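Living with a tabletop kitchen arm: setup and daily tips
Filed under Kitchen, Small Appliances. Updated 17 Dec 2022

The Govaveo is a counter-mounted arm with a two-finger gripper, sold as a kit or as a monthly rental through Peltport. I have had the rental version in my kitchen since October. It is meant for fetching, placing and simple clearing up. It does not cook or cut. These are the habits that made it useful, along with a few things I would do differently.

Where to mount it

Clamp it to the thickest part of the counter, away from the sink. The clamp needs 3 inches of overhang. If your counter has less, Peltport sells a base plate, but it takes up a lot of room and I would look for another spot first. Keep the power cord behind the arm and tape it down. Mine caught on a drawer handle twice in the first week.

Turn the arm through its full reach before you put anything near it. Mark the edge of that reach with painter's tape and leave the tape there until everyone in the house is used to it. Open cabinet doors count too. I had to move a spice rack.

Preparing the surface

A plain matte counter works best. On my old glossy cutting board the arm hesitated over reflections from the ceiling light. A cloth placemat is fine if it lies flat, but a wrinkled one gets pulled along with the item.

Leave more space between things than you would for yourself. The fingers open wide before they close, and they need somewhere to go. I keep a hand's width between a plate and anything beside it – more if the thing beside it is glass.

Fruit

Fruit was the first job I gave it, and it is still the one I use most. Set the force to 3 for bananas and ripe pears. Apples can take 7. The top setting is 10, and I have not found any food that needs it.

A low, open basket is easier than a deep bowl, where the fingers touch the sides before they reach the fruit. Put round fruit where it can be approached from above. Bananas do better one at a time, so separate the bunch if you want a single one moved.

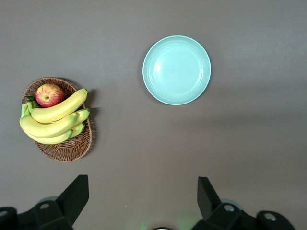 Can it put fruit on a plate without bruising it?

With the force set low, mine has moved apples and firm bananas with no marks that I could find the next day. Very ripe fruit is another matter. Peaches came out with dents even at the lowest setting, and I now move those by hand.

Plates and cups

Plates with a raised rim are easier to grip than flat ones. Teach the arm to take the plate by the edge, and repeat the lesson for each size you own. Saved positions are stored by name in the app, so pick names you will recognize later. "Plate 2" was no help to me after a month.

Skip anything thin or sentimental. Morenike Ajayi, who rents the same model, lost the handle of a cup when the arm set it down against a kettle.

Cleaning

Wipe the fingers after every use with a damp cloth and a drop of dish soap. Dry them before parking the arm. Do not spray cleaner at the joints. The finger pads come off with a quarter turn and can be washed in warm water. Replace them when the grip begins to slip – mine lasted until the counter read 2000 grips.

Once a week, wipe the camera window at the wrist with a dry lens cloth. Most of my missed pickups went away after I started doing this.

Rent or buy

The rental includes replacement pads and phone support. Support was good both times I called, though the second call ended with a reset that erased my saved positions, so back them up first. The kit costs less over time but arrives unassembled, and the printed instructions skip the cable routing. Look up the assembly video before you open the bags.

I am keeping the rental through spring. The next thing to try is unloading the top rack of the dishwasher, once I work out how to stop the rack from rolling back.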